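Gretville Home & Hobby Board > Home Office > Is a white desk a mistake?

druro_dan
Joined: August
Posts: 8

Hi all, long-time reader and first-time thread starter in this section, so be gentle with me. We're redoing the spare room and I have my heart set on a white desk. My better half thinks it'll show every coffee ring and pen mark from here to kingdom come. I write letters in the evening, pay the bills, do a little sketching, and that's all. Has anybody lived with a white top for a good long while? And what do you keep on yours so that it doesn't feel like a dentist's counter? All opinions welcome – I've got until the end of the month to make up my mind.

pasden_porch
Posts: 3000

Welcome to the section! I've had a white top going on eight years now and I wouldn't trade it. Yes, it shows things, but that also means I wipe it, and my old dark one was a dust farm that I just couldn't see. My whole trick is to keep very little on it and let those few things be ones I like to look at. A plant, a notebook, a lamp, and the rest goes in a drawer.

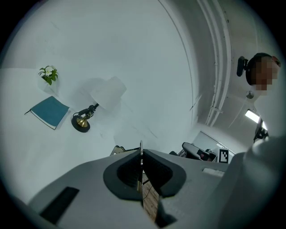

Teal notebook, a little plant and the lamp with the brass-colored dome.

The white pot on white is my favorite part, because all you really notice is the green. My sister says it disappears, and she's right, and I like it that way. The black on the lamp keeps everything from floating off, if that makes any sense.

kettleandquill
Posts: 81

Oh, I love that lamp! The curvy arm with the fancy joints looks like something from my grandmother's front hall. I have to disagree about the pot, though. White on white looks a bit lost to me, and I'd go for terracotta or maybe a deep blue to go with the notebook. But then I'm the person who painted her bathroom orange, so weigh that however you like.

barrientos_bench
Posts: 412

Going to be the grump here, sorry. I had a white desk for two winters and sold it. The glare got to me in the afternoons, and I do a lot of reading on paper. A fabric shade helps some, but a pale shade over a pale top was still too bright for my eyes. If you sketch, think about that before you think about coffee rings. I went to a medium oak and my headaches quit.

pasden_porch
Posts: 3001

That's fair, and I should have said I mostly write in the evening too. I use a soft warm bulb and it's never bothered me. For sketching I'd put down a big blotter or a felt mat. You can roll it up when company comes.

kettleandquill
Posts: 82

Seconding the mat. Mine's gray wool and it has saved me from ink more than once. Is that ribbon on the notebook a bookmark, by the way, or does it hold the thing shut? I've been looking for one in just that teal.

pasden_porch
Posts: 3002

Bookmark! The paper is nice and thick, so a fountain pen doesn't bleed through. I'll dig out the name of the shop and send you a message tonight.

druro_dan
Posts: 9

You are all so kind, thank you. The glare is something I hadn't thought of at all – our window faces west, so I'm going to borrow a white folding table from my neighbor and sit at it for a few afternoons before I spend any money. The terracotta pot gets a vote from my side of the house. Will report back!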